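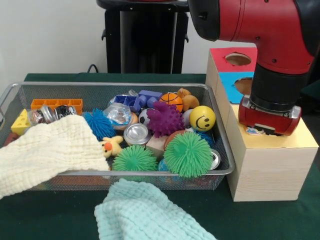
**Figure 3.** Workspace for the gripper comparison. The arm is red, with a black and red gripper; the wire basket holds the mixed object set, and the wooden box stands to its right.

## 4. Gripper Comparison

### 4.1 Hardware and workspace

We compared 2 two-finger grippers on the same arm. The first, the Cakley, has stiff fingers with a flat rubber face. The second, the Stevero, has compliant fingers that bend inward when loaded near the tip. Both mount to the wrist through the same adapter plate, so the arm calibration was kept and only the tool offset was changed between blocks of trials. The Janov controller ran the arm in position mode with a force limit on the vertical axis. Closing force was matched between the grippers using a load cell held between the fingertips.

The workspace is shown in Figure 3. Objects are presented in a rectangular wire-mesh basket on a dark green tabletop. We chose a mesh basket over a solid bin after early tests in which the depth camera lost the inner walls of a glossy plastic bin. The mesh has its own cost: thin wires return sparse depth, and the planner sometimes treats the rim as free space. For this reason the rim was entered by hand as a fixed obstacle in all trials reported here.

### 4.2 Object set

The set was picked to cover surface types that had given trouble in the work described in Section 3. It includes spiky puffer balls in several colors, small plush toys, sports balls, plastic building blocks, shiny metal cans and lids, a clear plastic bag with shiny contents, and a small wooden cube. Textured cloths are used as partial covers. In Figure 3, a cream cloth hangs over the left front edge of the basket and hides part of the contents, while an aqua cloth lies on the table in front.

The objects are packed closely, and many touch two or more neighbors. No attempt was made to separate them before a trial. Packing order was drawn at random for each refill, except that flat lids were kept out of the bottom layer, where neither gripper could reach them.

### 4.3 Procedure

A trial consists of one approach, one closing motion, a lift to a fixed height, and a hold. A trial was scored as a success if the object stayed in the fingers through the hold. Lifting a second object along with the target was scored as a failure, even when the target was held well. Grasp points came from the Shibata planner with default settings, and the same planner output was used for both grippers apart from finger width.

We ran 248 trials. Of these, 174 were scored as successes over both grippers together. Scoring was done by Gavin Yule from recorded video, with the gripper name left out of the file list. The finger shapes are easy to tell apart on video, so the scoring should not be considered blind.

### 4.4 Results

The difference between the grippers depended strongly on object type. On the spiky balls the Stevero was clearly better. Its fingers wrapped the soft tendrils and settled on the core, while the Cakley tended to close on the tendrils alone and slip during the lift. On plush toys the two were close, and most failures were double picks caused by fabric catching on a neighbor.

The Cakley was better on rigid blocks and on the wooden cube. With the Stevero, small rigid objects often rotated between the fingers after contact. The rotation did not always cause a drop, but it would matter for any task that needs a known pose after the pick.

Metal lids lying flat were the hardest case for both. Depth on the lids was noisy, and the planner often placed the grasp point a few millimeters too high. When the height was correct, the Cakley could pinch the edge, but only if one side of the lid was already raised by an object under it. The Stevero rarely succeeded in either condition.

Cloth affected perception more than grasping. A draped cloth was usually segmented as one object with whatever lay below it, and the planner then aimed at the highest fold. Both grippers held the cloth well once closed.

### 4.5 Sources of error

Two limits of the setup should be noted. First, tall items beside the basket, such as the wooden box in Figure 3, restrict the approach angles on that side. Targets near the right rim were therefore approached more steeply than those on the left. Second, the rubber faces of the Cakley wore during the tests and were replaced once, in November, between blocks. We did not repeat the earlier blocks with new faces, and some of the slip seen on smooth cans may be due to wear.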